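Workshop notebook, Apr 4, 2009

Picking up the sourdough trials again after far too long away from them. The last proper entry in this book is from November, and I had to read it twice to work out what I meant by "the slack one, second shelf." I think it was the Berge flour at high water, but I wouldn't swear to it, so I have started over and will try to write more kindly to my future self (and to whoever else at Sudness ends up reading over my shoulder).

Starter first. It came back from the refrigerator gray on top and smelling of nail polish, which gave me a bad moment, but two feedings brought it around. Fed it 200 g flour and 200 g water last night and by breakfast it had nearly doubled and smelled like yogurt again. I do love that smell. I am keeping the old jar going as well until I trust the new one.

Two doughs today, both with 2,000 g of flour. Dough A is all Berge white. Dough B is Berge with a fifth of the Clasau whole rye swapped in, same water, same salt, same starter out of the same jar. I wanted to raise the water in B, as the rye drinks so much of it, and I sat on my hands, otherwise I'd be changing two things again and we would be back to November. B was stiff as putty at the first fold and I nearly gave in. By the third fold it had loosened up beautifully and I was glad I'd left it alone.

A was the easier of the two from the start. Silky, a bit lively, hardly stuck to the bowl. It moved faster than I had planned for, and I was still scrubbing out the baskets when it was ready to shape, so call it a touch over. Next time set the timer for A and forget about B, B will wait. 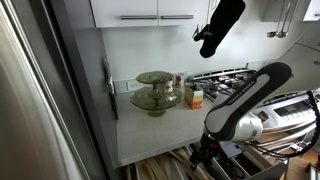

Kitchen corner, refrigerator side, white uppers over the pale counter.

Baking notes. The Fluvia oven still runs hot at the back left, and turning the loaves halfway only partly cures it. I moved the stone forward a couple of inches, which helped the bottoms more than the tops. Total dough weight for A before dividing was 3,624 g, a little under what the sheet says it should be, and I believe the difference is what was left on my hands and the scraper. Please, everyone, wet the scraper.

Inside temperature on the first A loaf was 202 when I pulled it. Crumb a bit gummy near the base, so I gave the others longer and liked them much better. Crust on those went a deep chestnut and was crackling away on the rack, which never gets old for me.

B came out lower and darker with a tight, even crumb. Not a handsome loaf. But I had a slice with butter while it was still warmer than it should have been, and the flavor is miles ahead of A, sour in a round sort of way, with something like malt at the end. Saving half in a cloth to taste tomorrow, as rye always needs the night.

To do: B again with more water, only that. Order Clasau rye, we are down to the last bag and it has been open a while. Find the good lame. Work out whether the back element on the Fluvia can be turned down separately, the booklet must be around here somewhere.

Last updated: same evening, after washing up

Sudness Bread Workshop | Contact us | All rights reserved | Back to top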